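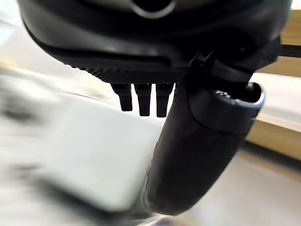
Progress report to the Verau fund, Plisby home assistance project
2018-10-28

Since the last report we have spent most of our time on slippers. The shoe rack task was meant to be the easy one, a warm-up before dishes, and it has now eaten 72 hours of robot time and a good deal of our dignity.

The fault is this. With a slipper in its grip, the arm would sometimes lose contact with the controller and hold its last command. If the last command was "keep moving toward the rack," it kept moving toward the rack. The rack lost that argument twice. We stopped all runs the same afternoon and logged it as a safety matter.

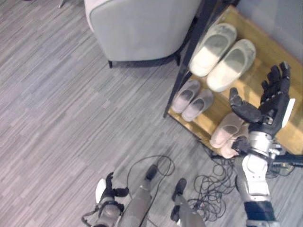

Going through 1,254 log entries took us longer than we'd like to admit. The dropouts lined up with a worn connector on the arm cable, which came loose at full reach. The software then waited 200 milliseconds too long before calling a stop — our own setting, chosen by us, in a confident mood.

The connector has been replaced with a locking type from Çınar, and the stop now triggers at 40 milliseconds.
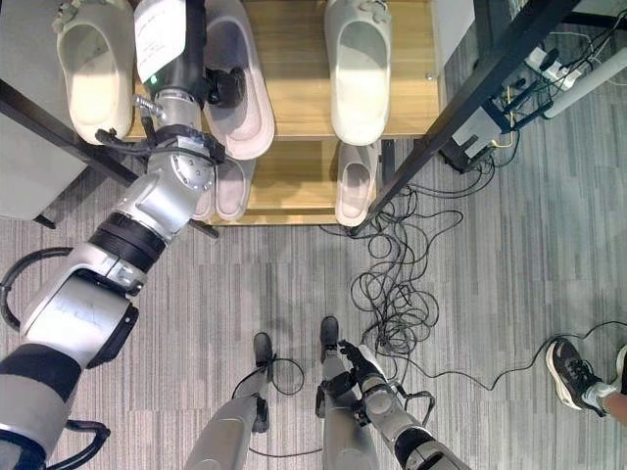
Still open: cable routing around the legs, and a second emergency stop for the Vusthorpe site. We request no extra money for either. The dish work moves to December.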